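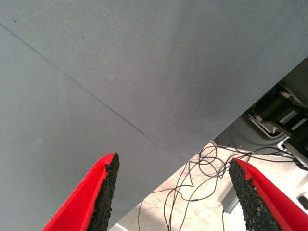
So what does it cost to put a small robot arm in a home workshop? My total came to 2000 dollars, and the arm itself was less than half of that.

I had 900 set aside for the arm and figured I was done. Ha! Then Sumeya Jemal, who shares the workshop (and the rent) with me, asked what I planned to bolt it to, and the list started growing. A decent bench ate 327. Cables, a power strip and a pile of clamps came to 146, and I still went back for longer cables. The rest went to a used computer, spare finger pads and shipping — so much shipping.

I did look at the Vultosby starter kit, which bundles nearly everything, but I already owned half of what was in the box and didn't love paying for it twice. Ayantu Tefera bought hers piece by piece from Brondier and lent me her spreadsheet, and I've stolen her best column: "stuff that plugs into the stuff." Put a number in it before you order anything!

Next up is cable management. I've been putting it off because clips and sleeves are boring to buy, but I've got a little money penciled in for June. Sumeya wants a second arm instead. We're still arguing about it, and if you've run two off one bench, please tell me how much room you left between them.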